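Garra manual Tenora: três semanas de uso e as contas que fizemos antes de comprar

Publicado em domingo, 16 de julho

Passei boa parte de junho com uma folha de cálculo aberta, a tentar decidir onde pôr o dinheiro do laboratório este ano. Queríamos ensinar um braço a abrir portas, puxar gavetas e arrumar objetos pequenos, e a primeira ideia foi a do costume: comprar um segundo braço e teleoperar. O orçamento que recebemos da Neler era sério e bem feito, mas comia-nos quase tudo o que havia até ao fim do ano. Foi aí que comecei a olhar para as garras de mão, e ainda bem!

A Tenora é uma garra que se segura e se aciona com a mão, com a câmara montada por cima. Pagámos 348 euros por unidade, mais 53 de portes para a encomenda toda, e comprámos logo um par. Com lentes suplentes, cartões de memória e um jogo extra de dedos, ficámos abaixo dos 1000 euros. Para comparar, só a base de fixação para o segundo braço já levava uma boa fatia disso (e ainda faltava o braço).

O que mais me entusiasmou foi a pega. Os dedos são pretos, em cunha, com almofadas laranja estriadas por dentro, e agarram muito melhor do que eu esperava de uma peça deste preço. Puxadores finos, que eram o meu grande receio, saem à primeira quase sempre. Frascos deitados também. Onde ainda me atrapalho é com cartão fino, que escorrega se a pessoa apertar de lado, mas suspeito que seja mais falta de treino meu do que defeito da garra.

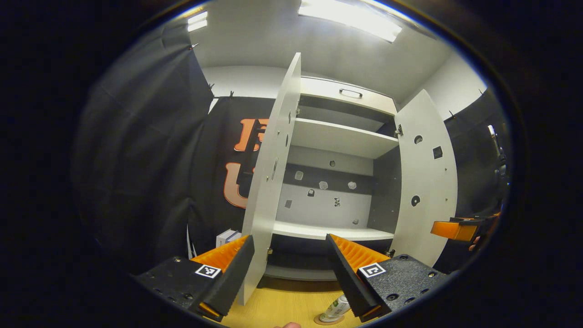 O armário branco de portas abertas, visto pela câmara da garra, com os dois marcadores junto aos dedos.

A lente é muito aberta e isso tem um preço: as linhas direitas curvam, e quem nunca trabalhou com olho de peixe vai estranhar. Em troca apanha-se o móvel de cima a baixo mesmo muito perto dele, e para tarefas com portas isso vale ouro. Reservem uma tarde para a calibração. Nós tentámos despachá-la numa hora e tivemos de repetir tudo no dia seguinte.

Os marcadores quadrados nas placas dos dedos servem para medir a abertura e leem-se bem, desde que a luz seja decente. Metam a iluminação no orçamento! Eu não tinha metido, e acabei a comprar um painel de teto à pressa. As cortinas pretas à volta da área de trabalho também foram despesa nossa, barata, e prendem-se com molas metálicas sem furar nada.

Quanto ao mobiliário, não gastem muito. Um armário simples, com portas, gaveta e prateleiras, dá para semanas de trabalho. Cheguei a pedir preço de um módulo de treino da Clokholm, lindíssimo, com dobradiças de várias resistências, e fica para quando houver uma linha própria para isso. Prefiro ter três ou quatro móveis banais e ir trocando.

Pontos menos bons, que também os há. O manual é curto e a parte da sincronização entre as duas garras está mal explicada, perdi lá uma manhã inteira. Os parafusos das placas são pequenos e pedem uma chave que não vem na caixa. E o peso nota-se: ao fim de uma hora seguida o pulso reclama, por isso fazemos turnos curtos e vamos rodando.

Ainda experimentei uma Mousavi emprestada durante uns dias. O gatilho é mais macio e o acabamento é mais bonito, mas os dedos suplentes vendem-se só em conjunto com a placa, e num plano a dois anos isso pesa. Na Tenora trocam-se as almofadas à parte, em poucos minutos.

A nossa meta são 3000 demonstrações antes de voltarmos a falar de um segundo braço, e ao ritmo a que vamos acho que lá chegamos sem sofrimento. Já pedi orçamento para mais um par. Se alguém tiver experiência com os dedos mais largos, que no catálogo aparecem como opção, deixe nos comentários, porque estou tentada a juntá-los à encomenda.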